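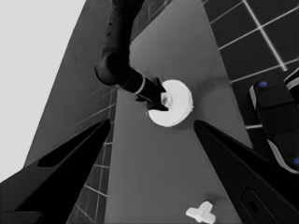

六月，工作台笔记，双臂单元（仿真侧）
早上九点多开始记，中间断断续续，晚上补完

昨天走之前我跟自己说，今天第一件事先把茶泡上，再坐下来看圆盘的事，结果一进门就忍不住开了机，茶到十点半才想起来。先把前因交代一下，省得过两个月回来翻的时候又看不懂自己写的什么。

我们这套双臂单元的仿真，从Flevura那边接过来的时候是能跑的，左臂夹住白色圆盘，递到中间，右臂张着爪子上来接，接过去以后再跟那个三瓣的小件配到一起。能跑归能跑，接的那一下总让人不放心：有时候圆盘在左臂爪子里会慢慢地转，转得很斯文，一秒钟看不出来，等右臂凑到跟前，孔的朝向已经歪了。还有时候右臂合爪，圆盘像被挤了一下的肥皂，从两根手指中间弹出去。真机那边还没有装到这一步，所以趁现在把仿真里的单元好好收拾一遍，等真机来了少走点弯路，这是我跟Liam Lambert上周商量好的分工：他管控制器和通信，我管模型、接触参数、相机，还有所有零零碎碎没人认领的东西。

先从左臂夹爪说起

左臂夹的是圆盘靠孔的那一边。这个夹法是最早的人定下来的，我一开始不太喜欢，总觉得夹外缘对称一点、心里踏实一点。后来把两种夹法都试了试，还是老老实实退回来了：夹外缘的话，右臂两根手指上来的时候没地方去，四根指尖挤在一块，路径规划那边一直报干涉。夹靠孔的一侧，剩下大半个盘面都留给右臂，宽敞得很。代价就是重心离夹持点远，盘子自己有一个往下坠的力矩，爪子要是接触面设得不讲究，它就转。

接触面不讲究，恰恰是我们现在的问题。我把左臂指尖的碰撞几何调出来看，发现用的是一整块凸包，是导入模型的时候自动生成的。指尖本来是带棱角的，凸包一包，内侧那个小平面就鼓出来一点点，跟圆盘的接触从一片面变成了靠近中间的一个点。一个点怎么夹都会转，摩擦系数加到天上去也没有用。之前有人（我猜就是几个月前的我）把滑动摩擦调得非常高，想靠这个压住，结果引出了另外一串毛病，后面再讲。

今天上午把左右指尖都重新做了碰撞体。做法很土：内侧贴一块薄薄的长方体，正好盖住原来的夹持平面，指尖最前面的棱角另外用一个小的凸块补上，指根的部分保留原来的凸包，反正那里碰不到东西。贴长方体的时候要留神一件事，它的外表面要跟可视模型的表面齐平，宁可陷进去一丝，也不要凸出来。我第一次贴的时候凸出来了2毫米，看画面好像手指隔着空气夹住了盘子，很神奇，差点就截下来发到群里给大家看了。

改完以后，接触点从一个变成沿着平面分开的几个，圆盘立刻就老实了。我让左臂夹着它在中间位置停着，自己去接了热水，回来看孔的朝向还在原处，心里那个舒服，值得在本子上专门写一行。

摩擦那串毛病

接触面好了以后，原来那个高得离谱的滑动摩擦就得降回来。降之前先说说它干了什么坏事。右臂接盘的时候，两根指尖几乎不可能同一个时刻碰到盘缘，总有一边先到。摩擦太高，先到的那根手指就把盘子粘住往自己那边拖，左臂又夹着不放，两边较劲，求解器攒了一肚子力，左臂一松，盘子就飞了。看回放的时候觉得是弹出去的，其实是一点一点攒出来的，把接触力曲线拉出来看就很清楚，右指碰上去之后曲线一路往上爬，没有平台。

我把滑动摩擦降到跟零件材料说明里差不多的范围，扭转摩擦单独给了一个小值（原来是零，这也是它爱转的一个帮凶），滚动摩擦没动。圆盘和三瓣小件用的是同一份材料文件，所以小件的也跟着改了，等会儿要检查它放在桌上会不会自己溜。检查过了，不溜，很乖。

顺便把桌面的摩擦也看了一眼。桌面引用的居然是地砖那份材料，难怪小件在桌上推起来发涩。已经分开，桌面自己一份，文件名里写清楚了，往后谁要改地砖尽管改，碰不到桌上的东西。

右臂接盘的次序

右臂这边我花的时间最长。原来的次序是：右臂张爪到位，合爪，等合爪命令返回，左臂松开。听着没有问题，问题在“返回”这两个字上。Pustilov控制器的仿真接口，合爪命令发出去就返回，它并不等手指真的走到位。真机的固件据Liam讲是会等的，仿真这边的人写接口的时候图省事，就没有等。于是左臂经常在右臂还差一点点的时候就松了手，盘子掉下去一小截，再被右臂夹住，夹到的位置当然不对。

我先在脚本里加了一个固定的延时，跑起来马上好看了，可我知道这是糊弄自己，换一台慢一点的机器又要坏。中午跟Liam边吃边聊，他的意思是干脆照着夹持力判断：右臂两根手指的法向力都过了门槛，而且保持住，左臂才准松。门槛先定在2牛，他说真机的传感器在这个数以下噪声太大，仿真里定得再低也没意义，到时候搬过去还得改回来。我觉得有道理，就照这个做了。

改完的次序写在下面，给以后接手的人：

左臂到交接位，停稳。停稳的判断看关节速度，不要看时间。
右臂从下方张爪上来，走到预接位，两根指尖分在盘子两侧。
右臂沿自己的接近方向再进一小段，慢速。
合爪，同时打开左臂的柔顺，让左臂手腕可以被轻轻推动。
两指的力都过门槛并保持住，左臂张爪。
左臂沿指尖方向直着退，退出去之前手腕不许转。
右臂带着盘子往下走之前，关掉左臂的柔顺。

中间那一步柔顺，是今天下午才补进去的。没有它的时候，哪怕摩擦已经降回正常，两臂还是会较一点劲，右臂的夹持中心跟盘子的实际中心总有一点偏差，得有一边肯让。让左臂让比较合适，它反正马上就要走了。最后那一条我今天忘过一次，左臂带着柔顺往回走，手腕软塌塌地晃，看着像没睡醒。

左臂直着退这件事也多啰嗦一句。爪尖是贴着孔边伸进去的那种姿态，退的时候如果规划器自作主张给你转一下手腕，指尖就会在孔边上刮，严重的时候能把盘子从右臂手里别出来。规划器喜欢走它自己觉得最短的路，所以这一段不能交给它，我用的是笛卡尔直线，退够了再还给规划器。

Zumport的桥接和那个时间戳

下午三点左右，Liam过来说他那边的日志对不上，左臂的状态比右臂慢。我们俩就坐在一台显示器前面翻了很久，翻到Zumport的桥接配置里，左右两臂走的是两个独立的通道，右臂的通道开了缓冲合并，左臂没有开。没开的那一路，每一步都单独发，队列堆起来，越跑越晚。刚启动的时候看不出来，跑到第3,691步，左臂的状态就落后到能让交接判断出错的地步了，力已经过了门槛，左臂还以为自己没到交接位，于是不松手，两边又开始较劲。

这个毛病特别会骗人。短的测试全都通过，只有连着跑长的才冒出来，而我又习惯每改一点东西就重启一次，所以一直没撞见。Liam连着跑了一个上午没重启，才让它露了头。谢谢他的耐心，也谢谢他没有当面笑我。

改法：两路都开合并，状态消息里带上仿真时间，判断的时候比较两边的仿真时间，差得太多就等一拍，不往下走。配置文件左右两份现在内容一致，我在文件头上写了一句话，提醒改一份的时候另一份也要改。其实更好的办法是合成一份，左右只传一个前缀进去，Liam答应有空的时候弄，我先记在这里替他记着。

相机

右臂那台腕部相机，外参我也重新核了一遍。装在右手上，朝着两根手指张开的方向看出去，手指一左一右从画面下方伸进来，交接的时候盘子应该落在两个指尖之间偏前一点的地方。核对的办法很简单，让右臂停在预接位，看盘子在画面里有没有偏到某一根手指那边去。之前导出来的图里是偏的，偏得不多，但是看图的程序很较真，它照着偏了的外参去算盘心，算出来的位置自然也偏，我还怪过识别的同事，这里跟他道个歉，回头当面再道一次。

偏的原因是相机挂在了法兰的坐标系下面，而夹爪模型上一次更新的时候在法兰和夹爪底座之间加了一片转接板，相机没有跟着往前挪。现在改挂到夹爪底座下面，以后再换转接板它自己会跟着走。视场没动，近裁剪面往回收了一点，原先张到最大的时候，指根会被削掉一块，像少了块肉。

光照没有动。现在是均匀的散射光，影子软，盘面很亮但没有过曝，识别那边说他们喜欢这样。真机那个房间有窗，到时候肯定没有这么温柔，不过那是以后的烦恼了，得等Nzioka那边场地定下来，看了窗户朝哪边再说。

三瓣小件

小件今天只顺带处理了一下。它的碰撞体原来也是一整个凸包，瓣和瓣之间的凹处全给填平了，这样配合的时候永远进不去，因为在物理引擎眼里它就是个胖乎乎的饼。我给拆成了几个凸块，每个瓣一块，中间一块，凹处总算空出来了。瓣的端头是圆的，先用胶囊体代替，够用。

小件的初始位置还是随机撒在桌上的。随机范围以前开得有点大，靠桌沿太近，右臂低头去看的时候它常常只露半个身子在画面边上，识别还算勉强能认出来，抓就不行了。范围往桌子中间收了收，改在场景配置的放置区里，原来的值注释掉留着没删。

拆凸块的时候遇到一个小坑：拆完以后每一块都自带质量，加起来比原来重了不少，小件落到桌上咚的一下。要把各块的质量关掉，只在父节点上给一份质量和惯量。圆盘那边我也回头查了，圆盘中间带孔，也是拆开拼的，幸好当初做的人是把质量给在父节点上的，不知道是哪位，很细心。

晚上的连跑

傍晚把所有改动并到一起，从头连着跑，不重启，交接、配合、归位、再来，近17轮的时候我喊停，机器还愿意跑，是我饿了。交接这一段没有再见到盘子转，也没有再飞。配合那一段有一次小件被盘缘碰了一下，挪了位置，右臂照着老位置去放，放空了。这个跟今天改的东西没有关系，是配合之前没有重新看一眼小件在哪里，流程里本来就该补一次拍照，我明天来补。

还有一个说不清的现象，先原样写下来：左臂退开以后归位，经过手腕上面那个粗关节的某个角度时，速度曲线上有一个小小的尖。画面上完全看不见，夹爪也没有碰到什么。Liam怀疑是接近奇异位形，我怀疑是归位点抄的时候小数点后面抄丢了，两个人都没有证据，各自回去查。

杂项，想到哪写到哪

启动顺序：先起Zumport桥接，再起控制器仿真，最后开场景。反过来的话控制器会找不到通道，它也不报错，就安安静静坐在那儿等，我今天至少陪它坐了一杯茶的工夫。

关机之前让两臂回到停放姿态再存场景。如果在交接姿态下存，下次打开两只手还捏着同一个盘子，一加载就会有初始穿透，盘子当场蹦起来。

左臂手腕上那一圈浅色的环，是可视模型里的，没有碰撞体，不用找。我找过。

参数改动都写在场景目录下的更新说明里了，旧的摩擦值我另外留了一份，文件名后面带“不要用”三个字，留着是为了万一要复现以前的录像。请大家真的不要用。

Flevura的原始模型包不要直接改，改我们自己目录里那份拷贝。他们更新得勤，一更新就把整个包盖掉，上个月我有一下午的活就是这么没的，现在想起来还有点心疼。

明天要做的

补配合前那次拍照，拍完再算小件的位置。
查左臂归位点的数值，跟最早那份对一遍。
把力门槛从脚本里搬到配置里，左右臂各自一项，别再写死。
问Liam真机固件合爪超时是怎么处理的，如果超时也算返回，我们这边的判断就得再加一道。
茶叶快没有了，柜子上层那罐是Liam的，喝之前跟他说一声。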